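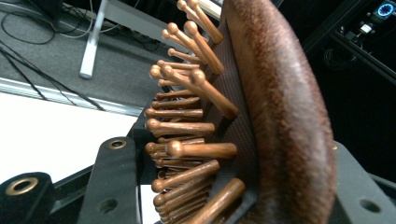 4. Maintenance of the hand-held gripper

The Molura gripper was kept in service at Flultwood through a single collection period, and the procedures in this section were written up as we went. It is a two-finger tool carried by an operator, with a camera mounted on it that looks along the fingers at whatever is being held. Our concern here is the mechanical side: how the tool is brought to a known state, how that state is checked, and what we did when it drifted. The tool sees a good deal of awkward contact. In Figure 4 a wooden pin brush is held between the fingers, with one finger pressed against the outer curve of the brush back and the ball-ended pins facing across the view. A curved back gives a finger very little flat area to bear on, and small errors in finger position that go unnoticed with a box or a book show up at once as a twist of the object in the grip. The brass-rimmed inserts in the finger and in the bracket beside it are referred to several times below.

Figure 4. The gripper holding a wooden pin brush, as seen from the tool's own camera.

4.1 Initial set-up

The gripper is set up on the bench with the camera powered and its picture on a monitor. We found early on that setting the fingers by eye from outside the tool gave a different result from setting them through the camera, and that the second was the one that mattered for the recordings. All positions are now judged in the camera view.

The first step is to close the fingers with nothing between them. They should meet without one pushing the other sideways. If they do not, the fasteners on the finger that moves are slackened by a quarter turn, the fingers are held closed by hand, and the fasteners are nipped up in alternation. Tightening one side fully before touching the other pulls the finger out of line, and on the first attempt this is exactly what we did. The fingers are then opened to the stop and closed again, slowly, while a second person watches the monitor.

The second step is the camera. Its mount has some play before it is clamped, enough to shift the fingers noticeably from one side of the view to the other. We keep a printed reference view taped inside the lid of the carrying case, showing the open and closed positions with an empty grip. The camera is moved until the live view agrees with the print, then clamped, then checked again, as clamping usually moves it a little. Two or three tries are normal.

Last, the cable is dressed. It leaves the tool at the rear and is tied at one point only, with enough slack that the wrist can turn fully in both directions. Earlier we had tied it in two places. This looked neater and put a steady pull on the connector whenever the operator reached down to floor level.

4.2 Check set

A set of 16 household objects is kept in a plastic tub for checking the gripper, separate from anything used in collection. They were picked for the way they load the fingers and have no other significance. The set includes flat-sided items, cylinders of several diameters, two soft items and a few with compound curves. Brushes of the kind in Figure 4 turned out to be among the most useful. The cushion pad yields under load, the back does not, and the pins give a row of small rounded ends which can be compared between one check and the next. If the grip has developed a twist, the rows lean.

Each object is picked up, lifted clear, turned through a half turn of the wrist and put down. The operator does this at ordinary working speed. Going slowly hides most of the faults we are looking for, in particular backlash in the finger linkage, which only appears when the wrist reverses. The whole set takes a few minutes once the operator knows it.

Results are entered on a paper sheet as pass, slip or twist. We tried a tablet form for a while and went back to paper. The sheets are scanned at the end of the day and the file name carries the operator's code and the time.

4.3 Service interval

The interval was fixed at 60 minutes of recording. It was chosen on practical grounds. Operators need a break at about that point regardless, and a check done at a break is a check that gets done. Time spent with the tool resting on the bench does not count toward the interval, though a drop or a knock resets it and calls for an immediate check.

At each interval the finger faces are wiped with a lint-free cloth, dry in the first instance. If there is visible residue the cloth is dampened with isopropyl alcohol and the faces are left to air dry before the next pick-up. Hair and thread are the main nuisance. They wind in behind the fingers, where they are out of the camera's sight, and they have to be drawn out with tweezers with the fingers fully open. Compressed air drives them further in and should not be used.

The inserts are looked at under a hand lamp at the same time. An insert should sit flush with the black part around it, with no bright line at one side of the rim. A fingernail run across the rim will find a raised edge sooner than the eye will. An insert that has lifted is not pushed back in on the spot. The finger comes off and a spare goes on, and the lifted one is dealt with on the bench as described in 4.5.

4.4 Faults recorded

Over the period we completed 57 interval checks. Of these, 9 led to the tool being taken out of use for repair; the remainder were passed after cleaning alone or with no action. The repairs fell into a small number of types.

The commonest was a finger out of line. It was nearly always found as a twist on the curved objects in the tub and was missed by the flat ones, which the fingers will square up against even when the alignment is poor. Anyone wanting a shorter check set should drop the flat objects first.

Loosening of the camera clamp was next. It produced no change in the grip at all, so the pick-up test passed, and the fault was caught by comparing the live view with the print in the case lid. Recordings made since the previous check were marked and reviewed. In most the shift was small enough to be corrected afterward, but we discarded one afternoon's work where the clamp had evidently slipped more than once.

We also had a lifted insert, and a connector fault that came and went with wrist angle. The connector fault took the longest to trace. The logging unit, a Maihi recorder kept beside the work area, reported dropped data without saying from which channel, and we changed the recorder's supply lead and then its storage card before suspecting the tool. Flexing the cable by hand close to the tie point reproduced the dropout straight away. It should have been the first thing we tried, and it is now at the top of the fault sheet.

4.5 Repairs

Repairs are kept to exchange of parts wherever possible. The spares box holds a matched pair of fingers, a bracket, a cable made up and tested, and a bag of fasteners from Ganmont in the two lengths the tool uses. The two lengths are easily confused. The longer one will go into the shorter hole and feel tight before it has clamped anything, so the bag has been split into two labelled tins.

Fingers are always changed as a pair, even when only one is at fault. A new finger against a worn one closes unevenly, and we spent most of a morning in July trying to adjust this out before giving up. The removed pair goes into a bag with its check sheet and is inspected later. If both are sound apart from an insert, the insert is pulled, the seat is cleaned of old adhesive with a wooden pick, and a replacement is bonded in with the finger clamped face down on a glass plate. It is left overnight. A finger repaired in this way has to go through the full set-up in 4.1 and the full check set in 4.2 before it returns to the spares box, and the pair is marked with a dot of paint on the inside of each part.

Cables are not repaired. A faulty one is cut through so that it cannot find its way back into the box — this has happened — and a new one is made up the same week.

After any exchange, the first few minutes of recording are treated as a trial and are kept apart from the main data. The operator works through ordinary pick-ups with the monitor on, and a second person watches for movement of the fingers in the view when the grip is empty. If there is none, collection resumes and the interval starts again from zero.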